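Search reviews by product or maker Go

Reviews > Workplace Equipment > Benchtop Cells > Daneck two-arm cell

Daneck two-arm benchtop cell: four months in a small packing room

We bought the Daneck cell through Cullinane, the regional dealer, to take over part of the paperwork step in our returns department. We repair and resell lab instruments, and every unit that goes out needs its printed sheets sorted, put with the right sleeve and laid out for the packer. It is dull work and it used to eat most of a morning.

Setup took three days. One of those went to moving a bench and getting a power outlet put in on the right wall. The dealer's installer handled the mounting and the first round of calibration. The manual covers the hardware well and the software badly. The section on error codes stops at 20, and we have seen codes higher than that.

Scheduling runs through Tistero, which you pay for separately. It does the job. The screen where you change the order of tasks is two menus down and should be on the front page.

Speed is fair. On plain sheets the cell does 20 sets an hour, which is slower than a person who is paying attention. It keeps that pace after lunch, though, and it doesn't mind being left on one task all day. Thin plastic is the weak point. Sleeves slide or fold over and the arms go back for a second try, and sometimes a person has to reach in and straighten things out. We stop the cell first every time. Put that in your written procedure before the thing is switched on.

What changed for the people here is more than I expected when I signed the order. Two of our packers used to split the paperwork. One now runs the cell and checks its output, and the other moved to instrument testing, a job she had asked for. Hours stayed the same for both. The one who stayed got a small raise, but it took until February to come through and that caused some bad feeling.
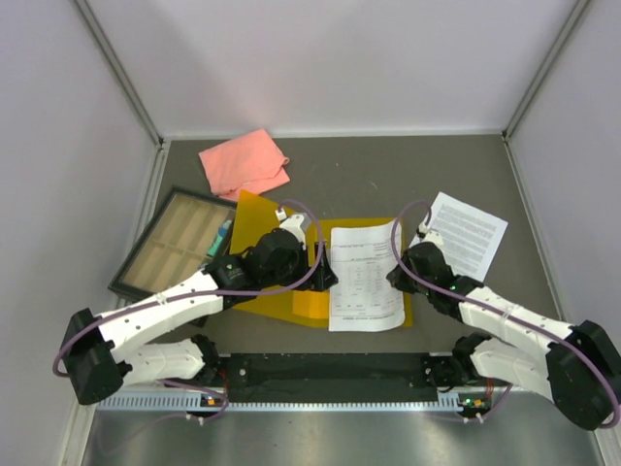 The checking is a different kind of tired. Handling paper all morning was hard on the hands and wrists. Watching for a wrong sheet is hard on the attention, and after an hour or so mistakes get past. We now swap the checker every hour, and Thursday afternoons are kept for maintenance and retraining so that more than one person knows how to clear a fault.

The room is also quieter to work in, socially. Two people used to stand at that bench and talk. If your shop is small, think about where you put the operator's chair. We turned ours to face the packing table and that helped.

Before this we had a trial of the Fatent single-arm unit. It was cheaper and simpler to learn, but it could not hold a sleeve and handle a sheet at the same time, so we sent it back.

Good: steady pace, solid mounting, dealer answers the phone.
Bad: weak software manual, trouble with thin plastic, separate fee for Tistero.

Rating: 3 out of 5. I would buy it again for paper, and I would talk to the staff about pay and duties before delivery.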